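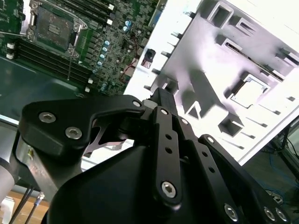
Psicología de la Salud — Tema 2: sueño y malestar psicológico

Conceptos previos

El insomnio es la dificultad persistente para iniciar o mantener el sueño, con consecuencias durante el día. Dormir poco por horario no es lo mismo y se evalúa aparte.

Relación con la ansiedad

Va en ambos sentidos. La preocupación retrasa el sueño, y el mal descanso aumenta la irritabilidad del día siguiente. En la encuesta Clilter (2657 estudiantes), 633 declararon despertarse varias noches por semana. Son datos de autoinforme — no permiten hablar de diagnóstico.

Para la práctica

Traed leída la página 37 del cuadernillo y un diario de sueño de dos semanas, sin nombre.

Prof. Mieczysław Tomaszewski. Entrega: November no; consultad el calendario del curso.

Materiales relacionados
Tema 1: estrés académico
Tema 3: apoyo social
Guía del diario de sueño

© Aula Uka · Contacto · Volver arriba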